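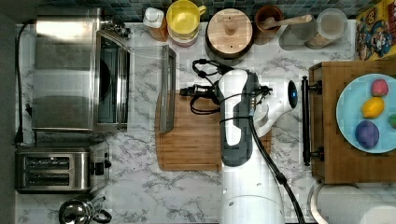 Ok so quick one, it's Saturday and I have to be out the door soon. Sourdough update. Or really, moving-with-a-sourdough-starter update, which is what half of you asked about after the last post.

We are in. Windstead, second floor, boxes everywhere still. Eight hours in the car and the starter rode between my feet in a jar with the lid cracked, because I did not trust the trunk in May heat. It leaked. Of course it leaked. My left sneaker smells like beer now and probably always will.

Fed it the first night, nothing. Fed it again in the morning, a few sad bubbles. I was ready to call it dead. Then my neighbor from the old place texted me that water changes everything and had I thought about the water. Had not thought about the water. The tap here smells like a swimming pool. So now I fill a pitcher at night and leave it out with no lid and use that.

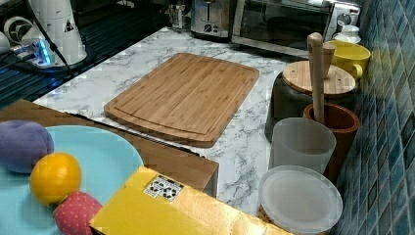 Anyway by day five it was doubling again. Not fast, around 12 hours, and at the old apartment it was way quicker. But doubling! I'll take it.

Flour is the other thing. I could not find my usual Cuautle bread flour anywhere, two stores, nope. Ended up with a big bag of Cilleck because it was what they had. It drinks less water than I'm used to. First loaf I kept the recipe exactly the same and got soup. Baked the soup anyway. Flat as a sandal, tasted fine, we ate it with butter standing up becuase the chairs were still wrapped.

Second loaf I held back a splash of water and did the folds while unpacking the bathroom. Fold, unpack a box, fold, unpack a box. Better. Some actual height. Crumb a bit tight near the bottom, I think the oven runs cool. Need to dig out the thermometer. No idea what box. 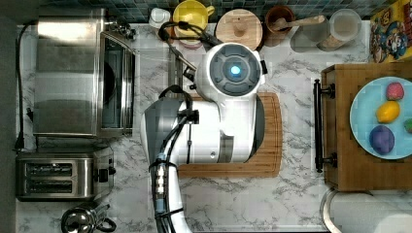 Yareli Chávez wrote in the comments last time that I should have dried some starter on parchment before the move and mailed it to myself as a backup, and that she did this when she left Sutanach and had bread within the week. Which, yes. Smart. Wish I'd read that before the sneaker thing. Doing it this week, a thin smear, let it go crackly, then into an envelope in the freezer door.

Things still to figure out: where the warm spot is in this place (top of the fridge is not it, tried it), wether I need a new banneton or mine is just in a box marked TOWELS, and whether rye would wake the thing up faster. If you've fed rye to a sulky starter tell me how much.

Ok really going now. Dough is in the fridge, baking tomorrow.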